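Plovamwood Sorting Benches: Bin and Clamp Inspection Checklist

Site: Clarnton workshop
Bench: 1416
Inspection period: June
Interval: every 60 operating days, and after any bin is replaced

Scope

This checklist covers the paired gray bins used for block sorting, the clamps that hold them, and the blocks. It does not cover the bench frame or the lighting, which are on the Ernolcombe form. Mark each item Pass, Monitor or Fail. Any Fail takes the bench out of use until the item is corrected and signed off. Monitor items are carried forward to the next inspection with the same item number.

Section A. Bins

A1. Bins sit parallel, with no visible step between them.
Pass.

A2. Walls free of cracks and through-holes.
Pass. Checked by hand from both sides with the blocks taken out.

A3. Surface coating on the dividing wall.
Monitor. Vertical scratches and chipped patches on the upper part. The lower part is worn to a darker gray and the edge of the worn area is flaking. Loose flakes were brushed off and collected. If flakes are found on the blocks at the next inspection, change this item to Fail and replace the front bin.

A4. Floor of front bin.
Monitor. Dark staining across the middle, and three small round spots. Wiped with a damp cloth and mild detergent; no change. The spots are flush with the surface and do not catch a fingernail. Do not use abrasive pads on this floor.

A5. Seam between floor and dividing wall.
Monitor. The strip along the seam is wrinkled. Both ends are still bonded. Press down along the full length at each inspection and record any lifting. A lifted strip can trap the end of a block or a fingertip.

A6. Rear bin.
Pass. One small scuff high on the far wall and a worn line at the base of the same wall. Cosmetic only.

A7. Top edges.
Pass. Run a gloved hand along all rims, including the corners under the clamps. No burrs.

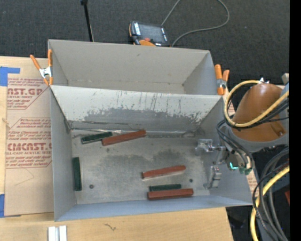

Section B. Clamps

B1. Two spring clamps fitted, one at each outer side where the bins meet.
Pass.

B2. Jaw tips in place and not split.
Pass. Orange tips on both clamps. Replace tips in pairs. Spares are in the Fehr parts drawer.

B3. Spring tension.
Pass, left and right. Test by pulling the bins apart by hand at the dividing wall. There should be no movement at either corner.

B4. Handles clear of the reach area.
Monitor. The handles of the left clamp are spread in a V and stand out from the corner. Sleeves can catch on them. Acceptable for now. Turn the clamp if a new position can be found that keeps the same grip.

B5. Metal parts free of rust and bending.
Pass.

Section C. Blocks

C1. Count and color.
Pass. Six blocks: three dark green, three brick red. All in the front bin at the start of the inspection.

C2. Edges and corners.
Pass. No splinters or sharp edges. One red block has a paler edge along one side. Recorded so that it is not reported as new damage later.

C3. Contamination.
Pass. Each block was wiped on a white cloth. No flakes from A3 and no color transfer.

C4. Storage.
Blocks may be left lying in any direction. They must not be stacked above the rim or left resting on a clamp.

Section D. Actions

D1. Recheck A3 and A5 in 30 operating days, ahead of the normal interval.

D2. Order one front bin as a spare. The previous bin on this bench was replaced after 2000 hours for the same coating wear.

D3. Try a new angle for the left clamp and repeat the B3 pull test afterward. Record the result under B4.

D4. Add the seam strip to the cleaning sheet. It is currently missed, and dust collects along it.

Result

Bench 1416 remains in use. No Fail items. Four Monitor items carried forward: A3, A4, A5, B4.

Comments

The A3 wording on the old form read "paint condition" and was marked Pass for light scratching. The new wording separates scratches from flaking. Scratches alone can be passed. Flaking is Monitor at minimum, whatever the size of the patch.

For A4, compare the spots with the sketch on the back of the previous sheet. Add any new spot to the sketch and initial it.

Keep the completed sheet in the bench folder until the bin is replaced.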